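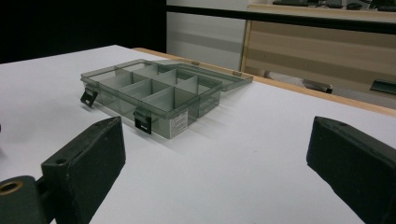 Home | Club Notes | Gear Reviews | Build Log | Join

Is a cheap compartment box good enough for a student robotics club?

For small hardware, it's fine. Ours has held up well enough that I'd buy another, with a few gripes.

I help run the Plellstead robotics club, and this year we're doing manipulation: sorting, opening, closing, picking up tiny things with grippers. That means the same box has two jobs with us. It stores screws, and it's also the thing the students practice on. So this review is a bit lopsided (sorry, beaders and fishing people!).

I ordered the Dreltis flip-lid organizer in smoky gray, after one long evening of comparing boxes that all looked the same to me.

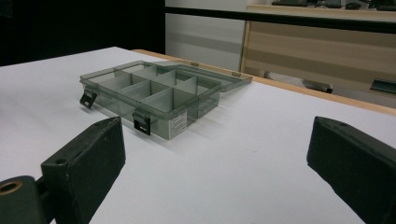 Lid open, both latches undone.

First, the good stuff. The lid folds all the way back and lies flat, so it stays out of the way when you're coming in with a gripper from the front. I love this! Our old box had a lid that stopped halfway and kept dropping onto whatever was underneath. The tinted plastic is also easy on the eyes under bright lamps, and you can still see what's in each compartment. 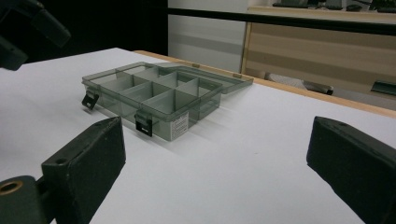 Students on the gripper team spend a lot of time on latches, way more than I'd have guessed back in January. A latch is a mean little task: you have to get under the lip, pull out, and not shove the whole box across the table while you do it. The two black ones on the front here are dark against see-through plastic, so you can find them fast, and the left one has a little slot in its face that gives you something to aim at. My complaint is stiffness. Out of the package they were tough even with fingers, and we opened and closed them for 45 minutes before anybody managed one with the tool. After about 500 cycles they're much nicer and haven't cracked.

Saodah Wuisan, our most patient operator, got so good at it that she started timing everyone else. Her best is 30 seconds for both latches and the lid, and she'd like that in writing, so there you go.

Dividers next. They're thin, and the compartments are small, which suits M3 screws and pins and not much else. Getting a single screw out of a full compartment with a gripper is miserable
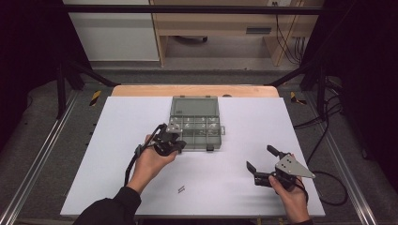
and we've mostly switched to going the other way, from the table into the box, which is slower to set up but a lot less swearing. If you want to store motors or chunky connectors, get something deeper. Pangaribuan makes one that the Gretell team swears by, though I haven't tried it.

Would I buy it again? Yep, and I'd get two, one for practice and one that's only for parts. Four stars. The missing one is for those first stiff latches.

Last updated: March

Contact the club | © Plellstead Robotics | Back to top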